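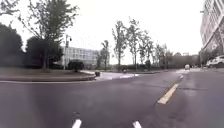
Thaddäus Gisler asked us at the outset whether a delivery robot could follow a kerb in the rain without a painted line to guide it. Flaltell was set up to answer that question, and the Plirkurness navigation kit is the result.

The kit fits wheeled outdoor robots of up to 59 kg. It consists of a camera mast, a control unit and our route software, which stores up to 622 waypoints. Lane markings, kerbs and traffic islands are logged on wet and dry asphalt alike. Each unit runs 1000 km on public roads and in our yard before a new software version is released.

We are a team of six. Emil Imhof handles enquiries, trial hire and repairs. Spare masts are stocked for all versions.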